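3 场地：Prado 园区南广场

先说明一下为什么选这么一块地。前面两节讲了一堆关于"空旷"的文献，读者大概已经在等一个具体的地方了，那我就把它端上来。南广场是 Prado 园区里最大的一片硬质铺装，没有水景，也没有雕塑，园区的人平时就叫它"大板子"。我第一次听到这个叫法的时候笑了半天，后来写田野笔记嫌"南广场"三个字麻烦，自己也跟着这么叫了（下文两种叫法混用，请见谅）。

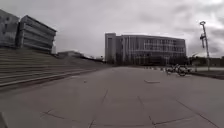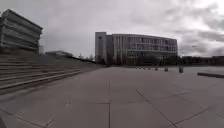 图2 研究场地，阴天。混凝土大板铺地，左侧是宽而浅的台阶，远处为园区建筑。

3.1 铺装与接缝

我得承认，刚开始做这个题目的时候，我对铺装一点兴趣都没有。我是学环境行为的，眼睛习惯盯着人看，地面在我的笔记里就是一个背景，写一句"硬质，平整"就过去了。改变我的是一次很无聊的下午。那天广场上几乎没人，我坐在台阶上没东西可记，就开始看地上的缝。

大板子的板确实大。我以前调查过的几个社区广场，用的都是小块的砖或者石材，远看是一片毛茸茸的纹理，人走在上面没有什么方向感。大板就很不一样了，缝少，每一条都拉得很长很直，站在一头看过去，缝会一直往远处收。你很难不顺着它看。我后来问了好些路过的人，从地铁口那边进来以后是怎么找路的，有相当一部分人说"就直着走"。再追问直着是往哪儿直，他们想一想，说"顺着那个线吧"。说这话的时候多半是带点不好意思的，好像被我抓到了什么小毛病！

当然，不能凭几句聊天就说接缝在引导人流，这个我很清楚。审稿意见里如果有人提这一点，我先在这里认了。我能说的是，在我手绘的行走轨迹里，平行于接缝的那些线画得密，斜穿的那些线画得散，而斜穿的人里面又有不少是走到一半才拐的。至于这到底是缝的作用，还是出入口的位置碰巧和缝的方向一致，光靠观察分不开。出入口和分缝本来就是在同一套轴网上画出来的，设计的时候就绑在一起了，我一个做事后观察的人，没有办法把它们拆开再装一遍。

关于接缝还有一件小事，我一直想找个地方写。会踩缝玩的绝对不止小孩。成年人也踩，只是踩得很隐蔽。一个人走得好好的，快到缝的时候步子忽然碎了一下，或者忽然大了一下，然后又恢复正常。打电话的人尤其明显，他们会沿着一条缝来来回回地走，到了和另一条缝相交的地方就转身，像走到了房间的墙角。我把这种走法在笔记里记作"沿线踱步"，它几乎只出现在打电话和等人这两种情况下。大板子中间那一大片没有柱子，没有长椅，没有花坛，人想找个东西靠着、绕着，都找不到，结果地上那条细细的缝就成了最近的依靠。我觉得这里面是有点东西的，4.2节还会再讲。

填缝的材料园区换过一次，现在用的是 Ralleron。换材料的原因我问过物业，回答是旧的那种到了夏天会发黏，粘鞋底。我没有赶上旧材料的时候，没法比较，只在这里记一笔，方便以后有人来做同一块场地。

3.2 天气和地面的颜色

混凝土这个东西，晴天和阴天看完全是两种材料。晴天的大板子白得晃眼，尤其是中午，从室内走出来的人第一个动作就是眯眼、低头，接着加快脚步。阴天就柔和多了，灰的地接着灰的天，远处的板面颜色会浅一些，近处反而能看出污渍和深浅不一的斑块。

我把观察时段按天气分了两类，有直射阳光的和没有直射阳光的，就这2类，没有再细分。一开始我是想细分的，薄云、厚云、霾、雨前雨后，列了一张很漂亮的表。用了没几天就放弃了，因为云会动啊，我刚在表上勾完"薄云"，抬头太阳又出来了。最后老老实实只看一件事：人在地上有没有清楚的影子。有影子算一类，没影子算另一类，这个标准谁来判断都差不多，我也不用纠结。

没影子的时候，人在广场上站得更散。有影子的时候，人往建筑投下的阴影里挤，阴影挪到哪儿，人就跟到哪儿，大片的板面就空着。这个结果没有什么意外的地方，做公共空间的人看了大概都会说一句"那当然"。不过我想提醒的是，很多研究专门挑晴天去做观察（我以前也是），觉得天气好才有人。放在街角小公园里也许成立，放在这么大一片没有遮挡的硬地上，晴天记录下来的其实主要是阴影的形状。想知道人在没有压力的情况下会怎么使用一块空地，阴天的数据反而更有意思。我后来的排班就有意往阴天偏了。

下雨是另一回事。雨天我只观察了很少的几次，笔记都写不成字，后面的分析里全部剔除了。

3.3 台阶

如果说板面是让人走的，那台阶就是让人停的。沿着广场一侧铺开的这一大片台阶又宽又浅，浅到什么程度呢，正常上楼的步子放上去会觉得别扭，一步一级太碎，一步两级又有点赶。我自己走了那么多遍，到最后也没找到一个舒服的节奏。我观察到的行人也差不多，上去的时候步子总要调整一两次，年纪大一些的人会干脆斜着走，把坡度再摊平一点。

但是拿来坐就合适得多。倒也谈不上多舒服，台阶太浅，坐下去膝盖会顶得很高，所以大家都会把脚伸到下面隔一级甚至隔两级的地方去。这样一来，一个坐着的人其实占了好几级。两个人要并排聊天，腿就得一起往下伸，第三个人若坐在他们下方，就会离别人的鞋很近。于是台阶上的人很少前后坐，总是横着排开。我在别处的看台式台阶上见过很多前后错落着坐的小圈子，围着聊天打牌的都有，大板子这边就很少见到。踏面和踢面的比例把人的坐法管住了，这一点我之前完全没有想到。

坐的位置也有规律。我把台阶按高低粗分成靠下、居中和靠上的几段，午休时间先被坐掉的总是靠下那一段。我本来的假设刚好相反，文献里讲"了望与庇护"讲了那么多年，我以为人会先往高处去，背后有靠，眼前开阔，多好。后来边坐边聊，才慢慢听出来原因：午休就那么点时间，拿着饭盒，谁也不想多走那几步；靠下的那几级离板面近，起身就走。傍晚就反过来了，靠上的位置变得抢手，下班以后不赶时间的人愿意往上走一走，坐下来看底下的人过路。

同一片台阶，午休和傍晚像两个地方。所以第5节凡是讲坐憩行为的，我都把这2个时段分开来报，没有合并成一个日均值。合并起来图会好看一些，也简单，可是合出来的那条曲线什么都不像。

这里还要交代一个我处理得不太干净的地方。台阶越往远处越难数清，一级一级慢慢并成了一片斜面，坐在那边的人到底在第几级，从我的固定观察点根本看不出来。我在前期走过去核对过，走到跟前别人就会看我，看我就会影响他坐不坐得住……后来我决定远端只记有没有人、坐着还是站着，不记级数。凡是涉及坐在哪一级的分析，用的都只是近端的数据。

3.4 周围的建筑，以及人怎么看它们

我没有打算在论文里做建筑分析，这不是我的本行。可是在访谈里，周围的楼被提到的次数实在太多了，不写不行。

最常被提到的是台阶上方那栋有横条纹的楼。外墙一道浅一道深地叠上去，角又是斜着收的，辨识度很高。大家约人见面基本都拿它说事，"在条纹楼底下等我"、"条纹楼那个尖角下面"，我听到过的版本能凑一页纸。有意思的是，按这种说法约出来的人，最后通常等在台阶上，离楼还有一段距离。追问下去，他们说的"底下"是从广场上看过去的"底下"，也就是视线里楼和台阶叠在一起的那一块。所以条纹楼在这里的作用更像一个路标，它把台阶的某一段给标记了出来，真正被使用的还是台阶。

广场尽头那栋弧形的大楼就没有这个待遇。它体量最大，立面又宽，正对着整片板面，按说应该是最显眼的，但拿它当约见地点的人很少。我问了一圈，得到的回答很一致：太大了，说了等于没说。你跟人说"大楼前面见"，前面是这么一大片空地，到底见在哪儿？树丛那边也算前面，板子中间也算前面。一个东西太宽，反而没法用来指一个点。我觉得这句话可以送给所有做标志性建筑的甲方（开玩笑的，也不完全是）。

那栋低矮的平顶建筑几乎没人提起。有一位受访者每天从它旁边经过，我问他那边是什么，他愣了一下，反过来问我："那边有房子吗？"我把这段原话留在笔记里了，每次翻到都觉得很有意思。

3.5 空着的时候

大板子大部分时候都很空。做这个研究的过程里，我被问得最多的一个问题就是：你研究的这块地又没有人，有什么好研究的？

我现在的回答是这样的。空和没用是两码事，至少从观察记录上看是两码事。有一个叫 Nuvudance 的舞蹈团体，每周会来这里排练，他们看中的就是地面平、板块大、没有障碍。他们跟我讲，接缝可以当站位线用，省得在地上贴胶带。我听完马上回去翻笔记，果然，他们的队形就是按板块排的，人站在板的中间，换位的时候跨缝。这种用法没有写在任何一份设计说明里，可是铺装的尺度刚好成全了它。换成小块砖，就得贴胶带；换成带坡度、带花池的"丰富"的广场，可能就根本不来了。

还有学骑自行车的。周末的早上，家长扶着后座，小孩歪歪扭扭地骑，骑出去很远也撞不到什么。家长们对这片地的评价是我收集到的评价里面最高的，一个个都说好，说附近再也没有这么合适的地方。同一块地，到了每天只是穿过去上班的人嘴里，评价就变成了"晒"、"荒"、"走半天走不到头"。两拨人说的都是实话。我在整理编码的时候，最初给"空旷"只设了一个代码，正面负面全装在里面，结果越编越乱，后来拆成了2个，一个叫"空出来"，一个叫"空着"。前者是说话的人正要用这个空，后者是说话的人得把这个空熬过去。拆完以后，编码一下子就顺了，前面好多归不进去的句子都有了去处。

园区也不是没有想过往里面加东西。管理方委托 Zudex 做过一轮广场改造的意向方案，我看到的版本里加了可移动的座椅和遮阳，位置主要在靠台阶的一侧，中间的大片板面基本没动。我和负责的设计师聊过，他们的想法是先把边做好，人有了可以待的边，中间空一点没有关系。这个思路我个人很喜欢，和我的轨迹图也对得上，停留的点几乎全贴着台阶，中间那一大片是走的，边上那一条是停的。不过方案到目前为止没有实施，本文的全部观察都是在加座椅之前完成的，读者在理解后面的结果时请记着这一点。

3.6 观察点和记录方式

我一共用过6个观察点，分布在台阶的不同位置和板面的边缘，各点的位置和视野范围放在附录里了。挑点的原则很朴素，能看全，不挡路，坐久了腰受得了。最后一条我是认真的，一坐就是一整个午休加一个傍晚，腰不行，后半段的记录质量肯定不行，我把前期的笔记拿出来对过，越到后面字越少，轨迹线画得越直，明显是在偷懒。后来我带了一个坐垫，情况有好转。

记录用的是底图加手绘。底图上画了接缝，这个决定帮了我大忙，因为大板子中间没有别的参照物，边上的灯柱和远端的矮柱又离得太远，对不上，要在纸上把一个人的位置标准，只能靠数板。一个人站在从台阶数过来第几块板、靠左还是靠右，这样记下来，误差不会超过一块板。正式观察之前我练了好一阵子，练到看一眼就能报出位置，有时候走在别的地方也忍不住数地砖，家里人已经很有意见了。

轨迹和停留分两张底图记，不混在一起。穿过广场没有停下的，只画线；停下来的，画点，旁边用缩写标姿势和在做的事。怎么算"停下来"，我试过按时间卡，后来发现等灯似的那种短暂迟疑特别多，走到广场中间，停一下，看看手机，再换个方向走。按时间卡，要么把这些全算进停留，要么全扔掉，哪个都不对。所以我给这种迟疑单独设了一个符号，画一个小三角。小三角在底图上的分布很有特点，大多集中在板面中部，离哪一边都不近的地方，而靠近台阶的位置很少出现。我猜是人走到那里，四面看过去都差不多远，需要重新确认一下方向。

底图的最终版本定稿于2026年7月7日，之前几版因为板块划分有出入，只用作训练，没有进入分析。远端台阶的处理办法前面已经说过，这里不重复。另外，傍晚光线变暗以后，板面远处的人只能看出轮廓，姿势判断不可靠，遇到这种情况我就只画点，不标姿势，分析姿势的时候这些点不计入。冬天天黑得早，受影响最大的是12月的傍晚记录，有几天的傍晚时段基本上只剩下了点，读者在附录里看到那几张光秃秃的图，不要以为是印刷出了问题。

接下来第4节从轨迹图讲起，先讲沿着接缝走的人，再讲斜穿的人，小三角放在最后。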